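Folding a zipped jacket

Folding a zipped jacket is the household job of turning a coat or jacket with a front zip into a flat, compact bundle for a shelf, drawer or bag. It is a close cousin of shirt folding, but the zip changes nearly everything: it gives the garment a stiff spine, it catches on linings, and it decides where the creases can go. People who take to it tend to become very fond of it, and there is a surprising amount to enjoy in a job that takes under a minute.

Background

Most written advice on folding deals with shirts, towels and sheets. Jackets were long expected to hang, and for wool coats that is still the usual rule. Lightweight jackets are another matter. They slide off hangers, they get stuffed into rucksacks, and in small homes they often share a drawer with jumpers. The best-known guide to the subject is a booklet by Balthasar Eberhard, The Jacket Drawer, printed by Skyrme in 372 copies and passed around eagerly ever since. Eberhard describes 16 folds, of which 10 are for jackets with a full-length zip. He gives each fold a place name, and two of them, the Rallalside and the Grallgate, are still in everyday use.

The starting heap

Every fold begins with the heap. A jacket dropped on a table hardly ever lies the way it is worn: the sleeves wander off in different directions, the hem doubles under, and the lining peeps out beside the zip. Eberhard's great piece of advice is to leave the sleeves alone at first and look for the zip, as it runs straight down the middle of the front and tells you which way up everything is.

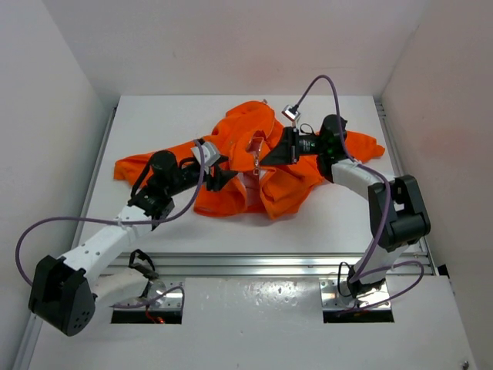
Once the zip has been found, the collar can be traced from its top end and the hem from its bottom end. The jacket is then lifted by the shoulders, given one good shake and laid face up. A plain, pale table is lovely for this, especially with bright colours, as every corner of cloth shows up at once. Beds are softer on the back but they swallow the hem, and a dark jacket on a dark blanket is a real nuisance!

Closing the zip

A full-length zip has two rows of teeth sewn to strips of cloth called tapes, with a slider that joins the rows as it travels. The pull is the part that hangs from the slider and is held between finger and thumb. On a jacket with a separating zip, the pin at the bottom of one side must sit fully inside the box on the other before the slider will run properly.

For folding, the zip is best closed to just short of the collar. A zip left wide open lets the two fronts slide over each other, while one done right up pushes the collar into a hard ridge that shows through the finished bundle. The lower front should be held taut with one hand as the other draws the pull upwards. If the lining is caught, the slider is eased back a little way and the cloth drawn out sideways, never tugged upwards.

Soft, thick fabrics need a bit more patience. They puff up on either side of the teeth and make the zip line bend, so that a closed front which ought to lie straight sets off in a curve. Smoothing outwards from the zip with flat palms, starting at the hem, usually settles it.

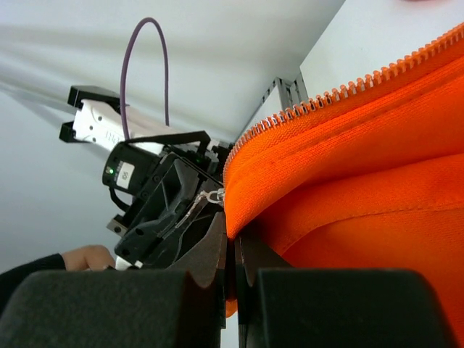 The main folds

Rallalside. Both sleeves are crossed over the chest, the sides are brought in to meet at the zip, and the hem is folded up twice. It is quick and very steady on a shelf, and it suits beginners wonderfully.

Grallgate. The jacket is turned face down, the sleeves are laid straight down the back, and the body is rolled from the hem to the collar. The zip ends up coiled inside the roll, so this one works only with fairly bendy zips. A hood, where there is one, can be pulled over the finished roll to hold it shut.

Brullari method. A later fold, missing from the booklet, in which the jacket is halved along the zip with the teeth to the outside, then folded in thirds. It stands upright in a drawer, and 33 centimetres of drawer depth is plenty for most adult sizes.

Storage

Folded jackets keep their shape best near the top of a pile. Many households refold theirs in September, when the lighter ones come in from the hall and the thick ones go out. Pockets are emptied first, and metal pulls are tucked under a flap of cloth to keep them from snagging knitwear stored alongside.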